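4 Assembling and Adjusting the Dovaden Task Chair

4.1 Before you start

Check the carton against the parts list on page 2. The gas lift, base and casters are packed under the seat in a separate bag. The armrest bolts (M8) are longer than the backrest bolts (M6) and must not be swapped.

Work on a flat floor with at least 650 mm of clear space on every side. Use the hex key supplied. Power drivers strip the inserts in the seat pan and void the Wudel parts warranty.

CAUTION: Do not open or heat the gas lift. It is filled under pressure.

4.2 Base and lift

1. Turn the base upside down and press a caster into each socket until it clicks.
2. Set the base on its wheels. Drop the gas lift into the center hole, wide end down.
3. Remove the red cap from the top of the lift.
4. Lower the seat onto the lift. The tilt lever goes on the right side as seen by the person sitting.
5. Sit down firmly once to seat the taper. After this the lift can only be removed with a puller (part 871).

4.3 Backrest and armrests

1. Slide the backrest bracket into the slot at the rear of the seat pan. Start all bolts by hand before tightening any of them.
2. Fit the left and right armrests. The letters L and R are molded on the inner face of each post.
3. Tighten the armrest bolts to 19 N·m, alternating front and rear.
4. Grip both armrests from the front of the chair and rock it lightly from side to side. If either post moves against the seat pan, loosen that side, reseat the post and tighten again.
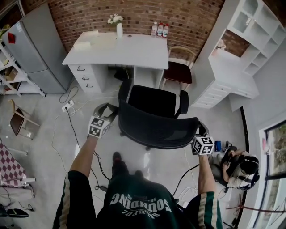
4.4 Seat height

1. Sit all the way back with both feet on the floor.
2. Pull the height lever up and take weight off the seat to raise it. Stay seated to lower it.
3. Release the lever when your thighs are level and your elbows are at desk height.

Note: If the desk is too high for this setting, raise the seat to suit the desk and use the Dromton footrest (sold separately).

4.5 Tilt tension

The knob under the front edge of the seat controls how hard you have to lean to recline. Clockwise is firmer. The knob is stiff when the chair is new — turn it with the backrest upright and no one leaning on it. Do not force it past the stop.

4.6 Casters

The standard casters are for carpet. On concrete, tile or wood, fit the soft-tread set supplied by Owusu. Pull the old caster straight out; a flat pry bar helps if the stem is tight.

4.7 Care

Vacuum the mesh with a brush head. Wipe plastic parts with a damp cloth and mild soap. Retighten all bolts after the first 200 hours of use and once a year from then on.

Revised 25 September 2020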